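The day the arm forgot where it was

October 9, 2021

The short version is that I have a bruise on my pride and the project has a bent expansion slot cover, and of the two the slot cover was cheaper to replace.

The long version starts with Vorness, which is the name we gave to our dismantling cell before anyone thought hard about whether it sounded like an illness. The idea is simple enough to fit on a grant form. Old desktop computers go in, two arms take them apart, and the useful bits come out in something like the condition they went in. Memory, cards, drives, then the board if everyone is feeling brave. We have been at it for 3 years and can now do, on a good morning, what a bored teenager with a screwdriver does in the time it takes to boil a kettle.

Last week was going well, which should have warned me. We had run the card removal routine 48 times without a person stepping in. Babita Nigam, who wrote most of the motion planning and has the patience of a heron, suggested we stop at 50, write it up and go home. I agreed. I even put it in the calendar.

Run 49 began like all the others. The gripper came in over the back of the case, paused to check its position, and then went down a good deal further than it had any business going. There was a noise. If you have ever stepped on a biscuit tin in the dark you know the noise. The force limit tripped, the whole cell stopped dead, and the screen announced, in its calm grey lettering, that a protective stop had occurred. I had gathered that much.
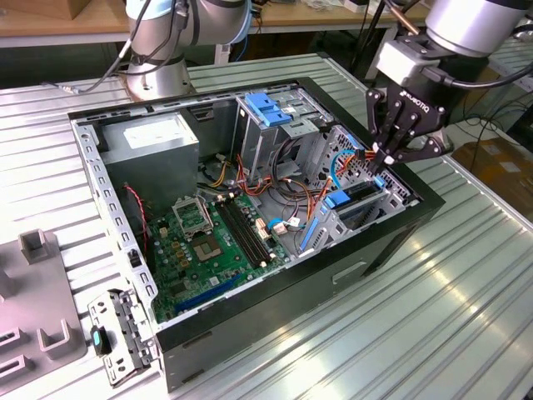

My first theory was that the force limit had been set too high. This is always my first theory, because the force limit is Babita's and the camera calibration is mine. She pulled up the log, said nothing for a while, and turned the laptop round so I could read it myself. The limit had worked as it should. It had tripped the moment the gripper met something it wasn't expecting to meet. The arm had simply been told, with great confidence, that the metal was 35 millimetres lower than it was.

So, calibration. Mine.

What had happened was this. Each case gets a reference file that says where its floor is, where the rear panel is, and so on. We had two of these open that afternoon, one for the batch we call Gandel and one for a deeper batch we call Tomar, after the man who sold them to us from a lock-up and threw in a fax machine. I had tidied the folders over lunch. I am quite a tidy person. In the course of being tidy I had saved Tomar's heights under Gandel's name, and the loader, which trusts me, used them the next time it restarted. It restarted before run 49.

The part that kept me awake isn't the slot cover. It's that the position check passed. The arm stopped, looked, and declared itself happy, and when I went through the code to find out what it was happy about, I found that the check compares the gripper's position with where the file says it should be. It never looks at the case. It was marking its own homework, and had been doing so for over a year, and every clean run we had was clean because the file happened to be right.

I'd also been leaning on the guard rail at the time with a mug in my hand – outside the line, before anyone writes in – and I noticed that my reaction to the noise was to lean closer. Babita's was to hit the stop button, which by then had nothing left to stop but was still the correct thing to do. We have since had a talk about that. She did the talking.

The fix is dull. There is now a slow touch on the rim of the case before any move into it, with the force limit turned right down, and if the rim isn't where the file says then the cell sulks and calls for a human. Reference files carry the case type inside them as well as in the name, and the loader refuses any pair that don't match. It costs us a few seconds on each run. I tested it by giving it the wrong file on purpose, and it refused, and I felt oddly told off.

The count has gone back to nought. The people at Zikasley, who lend us the space and like a number for their newsletter, had already been promised fifty, so I've written to them. I have not touched the folders since.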